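## Sorting night, and what to do with all those little wires

The spares drawer in the back workroom had got to the stage where you pulled it open and a whole nest came up with your hand. Switches, sensors, leads clipped from heaven knows what, all holding on to each other like burrs on a sock. So in January a few of us stayed on after supper, put the kettle on, and started going through it, with 152 labels printed and a good deal more optimism than the job deserved.

The way we've settled on is a simple one, and I'm rather fond of it. The mixed parts go into the steel tray, on a clean sheet of white paper, so that even a scrap of gray lead shows up against it. The yellow bins stand in pairs to the left and right of the tray, and each part goes straight from the paper to its bin. Spread things out before you start — a twisted harness will happily hide a tiny connector underneath itself, and you'll be blaming the drawer for losing it.

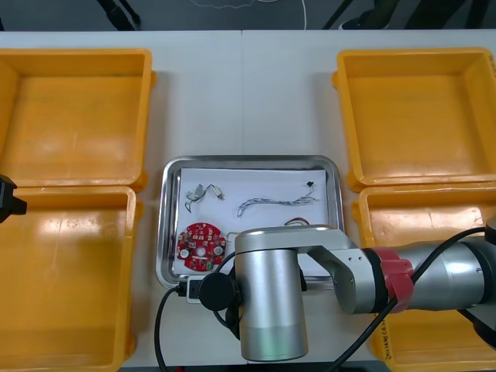 Thanakorn Sitthichai would like it known that he thinks harnesses ought to be untwisted before they're put away, and that he has said so before. His feeling is that a braid left as it is just gets tighter every time somebody rummages, and that two minutes with your fingers now will save ten with a pair of tweezers later. Aldo Monti disagrees, quite cheerfully. He leaves the braid alone, folds it once, and ties it near the connector with a bit of soft string — never wire, which bites into the thin strands. We went back and forth on this through a whole pot of tea and I can't say it was settled, so for now please do whichever you like, as long as the connector end is easy to find.

One small request about the numbers on the bins. If yours has rubbed faint, go over it with the black marker before you put it back on the shelf, and please keep the same number, as the list on the cupboard door goes by it.

We have 80 labels left, and the next session starts at 7 in the evening. Bring your reading glasses if you use them, and a magnifier if you own one. Ming-te Chuang has promised sesame cookies.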